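Chapter 7
Planning the Purchase of a Robot Cell

The price of the arm is the number most buyers ask for first. At Hegyi, a maker of door fittings, the arm came to less than half of the final bill. Fixtures, guarding, wiring and training took the rest – and training was not in the budget at all. 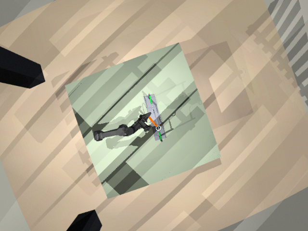 Venkatesh Naidu, who ran the project, now starts each request with a reach study done in simulation. He allows 30 days for it and 125 hours of engineering time. Quotes are requested after that.

This chapter covers the cost sheet, the payback period and the spare parts list. Section 7.1 begins with the cost sheet used at Hegyi, which has 17 lines.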